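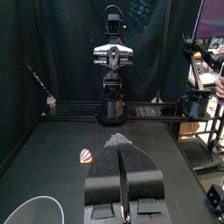

Mornings are the only time worth flying, a reader from Plisby wrote to us in March, and the balloon clubs agree. The wind is light after sunrise and picks up by lunch.

Pivetti sells 700 balloon rides a year, most of them before 8. Each basket takes five people and the flight ends wherever the wind puts it - often a hay field. Farmers get a call first.

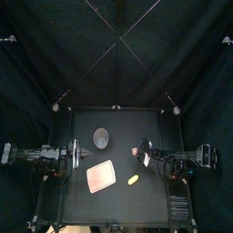 Black curtains around a dark gray tabletop.

Rides are called off three days in ten, and the fare carries over to the next open date.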